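Snack shelf at Grusum reading room gets a fresh start

2019-07-31

If you have ever reached up for a cracker between chapters at the Grusum reading room and come away with three half-finished bags and no idea which was opened first, you'll be pleased to hear that the snack shelf has finally been given a proper going-over.

The shelf began in January, when Inès Leblanc, who runs the Saturday story hour, brought in a few packets for children who had come straight from swimming. Neighbors added to it, and then their neighbors did (as happens in Grusum, where it is hard to leave a house without being handed something to eat), and by early summer the small packets had taken over the space meant for the tea things.

"I went looking for sugar and found pretzels, and behind the pretzels there were more pretzels," said Leblanc. "I do love that people are generous. I just want to be able to see what we've got before we go and buy it again." 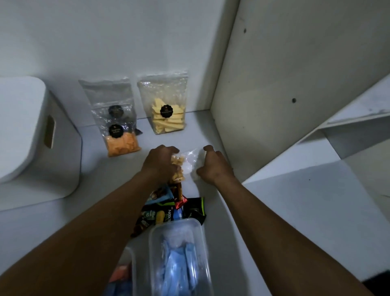

Under the new arrangement the tall bags go at the back, standing up so that everyone can tell what is in them, and the little packets are sorted by what needs eating soonest. Anything already opened gets folded over and kept toward the front. There is a storage box for the odds and ends, and Leblanc asks, very kindly, that it not be used for library cards, mittens or the good scissors, all of which have turned up in it before now.

The reading room has set aside $100 to keep the shelf going through the fall, and the Skamenis bakery on Levchenko Street has promised 40 bags of its oat bites for the first week of school. Families who would like to add something are asked to choose sealed packets with the ingredients printed on them and to leave them at the front desk, where there will be a basket. Homemade treats are still very welcome at the Saturday story hour, so please don't put away your baking pans!

The snack shelf is open whenever the reading room is, and there is no charge. Story hour starts at ten as usual, with the second half of the lighthouse book.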